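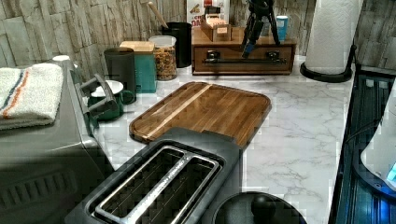 The back of Halina Pawlak's counter, with the pasta jar keeping company with the teal canister.

The Counter That Stays Out

By Frans Willems

I have been in a good many kitchens for this magazine, and in most of them I'm told, usually before I've gotten my coat off, that everything has been put away for my visit. Halina Pawlak put nothing away. She led me down the hall of 1336 Plullach Road, pulled out a stool, asked if I'd eaten, and started moving the toaster oven over a little so I'd have a place to set my notebook - and that was as much preparing as she was willing to do.

I was glad of it, because the counter was the reason I had come. A reader in Zendden had written to us about her neighbor who cooked for half the block and kept almost everything she used within arm's reach, and who had opinions about it. She certainly does. Halina moved into the house with two suitcases and a soup pot, and for years she did what the decorating columns told her, which was to hide it all behind doors. "I spent my whole life bending down," she told me. "Bend for the flour, bend for the pan, bend for the noodles. So one winter I stopped bending."

What came out of the cupboards has mostly stayed out. The dry goods went into canisters and jars, and the ones she likes looking at were given the best places. She is very fond of the teal one with the wooden lid, and fonder still of the spiral pasta, which she buys in the mixed colors and keeps in clear glass so that her grandchildren can see how much is left (they check, she says, before they've said hello). A wooden spoon stands ready in a black holder. A folded towel with blue and orange stripes lives on top of the toaster oven when it isn't over her shoulder, although I'll add that she takes it down before she turns the thing on, and would like you to do the same.

The low wooden drawer against the wall was a present to herself, bought secondhand for $40 after a week of going back to the store to see if it was still there. It holds, she says, the things that have no other home, and its top catches whatever won't go inside. Every kitchen has such a place.

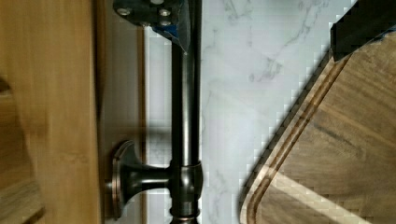
She has changed the room itself very little over the years, and what she did change she did slowly. The wall behind the counter came first, stone-look tile in beige and gray and a bit of brown, laid in bands that don't quite match, because she wanted something that wouldn't show a splash of beet soup. Then came the counter, white with soft gray veins. The dark bronze metal was her son's idea, and she fought him on it for months. She'd wanted something shiny. Now she tells visitors that she picked it out, and he lets her.

We talked for a long time about warm things next to cool ones, though she would never put it that way. She says a white counter gets lonely. You put a piece of wood on it and it's all right again, and a piece of wood is how we got around to the cutting board, which I had been eyeing since I sat down.

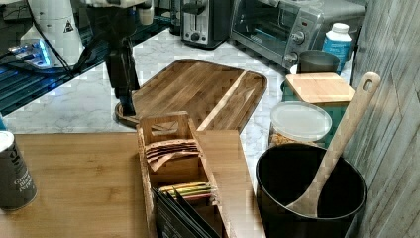 Striped wood on white marble: the Jakubowski board, with the toaster and toaster oven behind it.

The board came from a small workshop called Jakubowski, where she put her name on a list and waited until December for it. It cost her $267, a sum she repeated to me in a whisper as if the board might hear. It is a big, handsome thing with rounded corners, and toward the right a strip of it is set off from the rest. Halina uses that end for garlic and herbs, or for whatever she has chopped and isn't ready to part with yet. She oils the whole board when it starts to look thirsty, and she never lets it soak. She also never sets it square to the wall. A straight board makes your elbow stick out, she says, and after trying it both ways with a carrot I have to admit that my own board at home has been sitting at an angle ever since.

By then the coffee had gone cold and she was making a second pot, still talking, reaching for things without looking at them. I've thought about that more than anything else from the visit. Her hand knew where it was going.
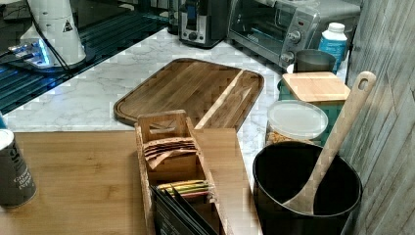
Halina's rules for an open counter

Keep out what you use every day, and be strict about it. Her waffle maker, a Dulta she has owned for over 40 years and loves dearly, lives in the basement.

Use clear containers for anything you tend to run out of, and solid ones for anything you don't care to look at. Oats and noodles can be seen. Flour, in her view, needn't be.

Put tall things toward the back and leave yourself a good open stretch of counter for working. If you have to move three things to slice an onion, one of the three should go.

Pick one color and let it turn up here and there. Hers is teal, and she warns that once your family finds out, you will be given teal things on every birthday.

Wipe behind the canisters when you're waiting for water to boil. It's a short job if you do it often and a miserable one if you don't.

This story first ran in our October 2019 issue. Halina's beet soup recipe is on the page that follows, with her note about the dill.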